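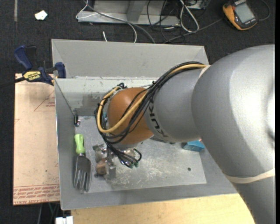
Credit: Clestidcombe Technical College, Automation Lab

Clestidcombe Students Release Mixed-Object Bin Picking Results Under Sinaga Project

CLESTIDCOMBE – Students in the industrial automation program at Clestidcombe Technical College have completed the spring phase of Sinaga, a course project on picking unsorted objects from a metal bin with an industrial robot arm. The phase closed in March with 2,141 logged pick attempts. The log, the gripper drawings and the written test procedure are available to other schools on request.

Sinaga is run as a full-credit course in the final year of the program. Students who enroll have already passed courses in robot programming, electrical drawings and machine safety. The class was divided into five teams, each responsible for one part of the work cell: gripper hardware, cabling and air supply, object detection, motion planning, and test procedure. Every team was required to deliver a written interface document before it was given time on the cell.

The task is defined in narrow terms. Objects are placed in an open gray metal bin with sloping sides. The arm, a KUKA unit fitted with a metal gripper, enters from one side, closes on a single object, lifts it clear of the rim and sets it down outside the bin. An attempt counts as a success if the object is held from the moment it leaves the bin floor until it is released at the drop point. An attempt that moves two objects at once is logged as a failure, even if both reach the drop point.

Objects were drawn from a library of 155 items assembled by the class. The library favors things found in a garage, a kitchen or a garden shed over molded test blocks. A hand garden fork with a lime-green handle is among the items used in the bin. Its long tines and the change in width along its handle give the detection software several possible grasp points, and most of these are poor ones. Small boxes and rounded objects are also included. Items with blades, glass items and anything containing liquid were excluded by the safety plan.

Gripper and Cabling

The gripper uses rigid metal fingers. The hardware team considered soft finger pads early in the course and postponed them to a later phase, on the grounds that pad wear would have to be tracked as a separate variable. Rigid fingers place more demand on approach angle. They also mark the bin floor when the approach height is set too low, and the test procedure now includes a height check at the start of every session.

Cable routing took more lab time than the original plan allowed. Cables and a yellow-tan hose run together past the orange wrist joint, and the loop has to be long enough for the wrist to turn without pulling on the connectors at the gripper. A loop that is too long can swing into the bin wall when the arm reaches for a corner. The cabling team settled the length by moving the wrist through its allowed range at reduced speed, then fixing the bundle with zip ties and repeating the motion at test speed. The allowed wrist range was afterward reduced in software.

Scheduling of attempts is handled by Miva, a program written by students in the previous class and extended this year. Miva selects the objects for a run, prints a loading sheet, starts the cycle and writes one log line per attempt. The line records object, approach angle, finger opening and result. When an attempt fails, the operator adds a cause code. The code list was revised once during the phase to separate "object slipped after contact" from "no contact." Earlier entries were recoded from the written lab notes where these were clear enough and marked unknown where they were not.

Results

The course set a target of 80 percent successful attempts across the library. The class met the target for boxes and for rounded objects. It did not meet the target for long objects lying against a bin wall, where the sloping side limits how far a finger can pass behind the object. The motion planning team added a nudge step, in which the closed gripper first pushes the object toward the middle of the floor. The nudge step lengthens the cycle and is switched on only for objects flagged as long in the library file.

Small dark objects gave a different type of error. The bin floor is bare metal and heavily scratched, and the detection software at times reported scratches as objects or passed over small parts lying among them. Painting the floor was discussed and rejected. The project brief calls for a bin in the condition in which it would be found in a shop.

Support

Pasten, a machine shop in Clestidcombe, cut the finger blanks from drawings supplied by the hardware team and provided bench space for the first fit check. Students finished and drilled the blanks at the college. Pasten has agreed to supply a second set of blanks for the fall phase under the same arrangement. No cash funding is involved.

Next Phase

The fall phase will keep the same arm, bin and object library. Planned changes are interchangeable finger tips, a wall-side grasp for long objects, and a Miva function that repeats a failed attempt automatically with a changed approach angle. The log format will stay fixed so that results from both phases can be compared line by line.

Students entering the final year may apply to join through the program office. Applicants must hold a current lab safety card and must have passed the machine safety course. Schools requesting the log should state whether they need the complete file or the version with unknown cause codes removed.

About the Program

The industrial automation program at Clestidcombe Technical College prepares students for work in machine building, maintenance and controls. Teaching is divided between classroom and lab, and each student completes one extended project before graduation.

Home | Programs | Admissions | News | Labs | Contact

Media contact: Communications Office, Clestidcombe Technical College | © Clestidcombe Technical College. All rights reserved. | Back to top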